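Stuklow Residential Services
Resident Guides: Walls, Doors and Fittings

Cleaning Wall Plates, Outlets and the Wall Around Them

This guide applies to all painted interior walls in the Stuklow and Fulten buildings, including textured walls. It covers the cleaning of switch plates, blank plates, outlet covers and the baseboard below them. It does not cover the removal or replacement of any electrical fitting. Requests for that work should be sent to the maintenance office on Form 1674.

Before You Begin

Residents should set aside 26 minutes for one wall. Work in daylight where possible. Marks on textured paint are difficult to see under a ceiling light, and daylight from the side shows them clearly.

You will need:
Two soft cloths, one for washing and one for drying
A soft, dry paintbrush
Mild dish soap
A bowl of lukewarm water
Cotton swabs

Do not use scouring pads, bleach, or melamine sponges on textured walls. These products flatten the raised parts of the finish and leave a shiny patch that cannot be corrected without repainting.

Preparing the Area

Unplug any cord from the outlet you intend to clean. Hold the plug itself and pull straight out. Where a plate is to be wiped with a damp cloth, switch off the circuit at the panel first. Circuit numbers are printed inside the panel door in each unit. In the Hà wing the panel is in the hallway closet.

Move furniture far enough from the wall to allow you to kneel in front of the baseboard. Close any door that opens against the wall.

Step 1. Dust the wall

Brush from the top down with the dry paintbrush, using short strokes. Dust gathers in the low parts of the texture and turns to gray smears if it is wetted.

Step 2. Clean the plates

Add four drops of dish soap to the bowl of water. Dip a corner of the cloth and wring it out until it no longer drips. Wipe the face of the plate, then the four edges. Never spray liquid onto a plate or an outlet. Use a dry cotton swab along the seam between the plate and the wall.

Black plates show fingerprints and dried soap more readily than white ones. Dry them at once with the second cloth.

Step 3. Clean around the outlet

Wipe the cover only. Do not push a cloth or swab into the openings. Check the cover for cracks, brown marks or looseness. If any of these is present, leave the circuit off and report the outlet the same day.

Step 4. Spot-clean the wall

Press the damp cloth against the mark and lift it away. Repeat as needed. Rubbing in circles spreads the mark into the texture. Scuffs on the wall beside a door may need several passes.

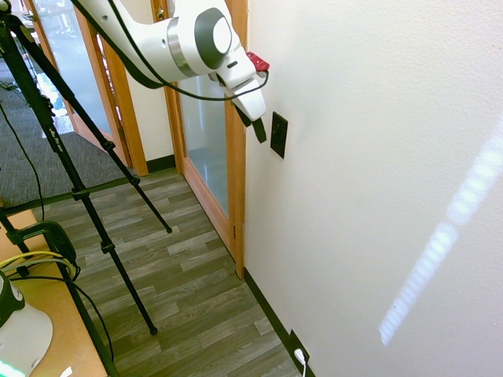
Textured wall beside a glass-paneled door, with a black wall plate, a dark outlet and a black baseboard.

Step 5. Finish the baseboard and door frame

Brush the top edge of the baseboard, then wipe along its full length. Continue into the corner where it meets the door frame. Wooden frames should be wiped with a barely damp cloth and dried immediately. Keep water away from the hinges. Frosted glass may be cleaned with the same soap solution, followed by a clean, dry cloth.

Step 6. Restore power

Wait until the wall and plates are fully dry before switching the circuit on and plugging cords back in. Let cords hang loosely without a sharp bend at the plug.

Touch-Up Paint

Where a mark remains after cleaning, residents may request a small jar of matching paint. The standard wall color in all units is Skundero 58. Jars may be picked up from the maintenance office on Saturday mornings. Dab the paint on with a piece of sponge, as brush strokes remain visible on a textured surface.

Related guides: Care of Interior Doors; Reporting an Electrical Fault; Moving Out: Walls and Floors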